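Feltel open day: the plate fault

The second half of the visit on Saturday, January 7, 2023 was given over to a failure review, and it was the better half. Feltel runs its kitchen handling work in simulation before anything reaches the arm downstairs, and Yaa Opoku had picked a fault that was still open.

The task is simple to state. A gripper takes a dinner plate by the rim, lifts it upright and carries it past the stove to the cabinets. Over 800 runs the plate was dropped or thrown in 166. Most of the bad runs shared one signature: a contact force that climbed within a few steps of closing, with the rim sunk into the finger geometry. The logged grip still read as good – the controller saw a stable width and carried on.

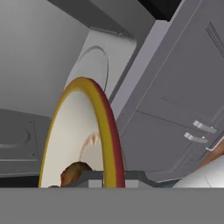
Svatopluk Kollár objected that a real gripper would have stalled long before that, and asked why a run with overlapping parts was not thrown out at once. Opoku agreed that it should be. The overlap check existed but had been switched off in an earlier build to save time, and was never switched back on.

The safety question followed from this. A policy trained on such runs learns that squeezing harder costs nothing. On the physical arm, that means broken crockery at best. Feltel has put a hard force limit in the wrist controller, separate from the policy, and has held back all transfers until run 416 and its neighbors can be replayed cleanly.

The replay tool, Tident, was shown last. It stepped through one failure slowly and stopped responding at step 356. It was restarted over coffee.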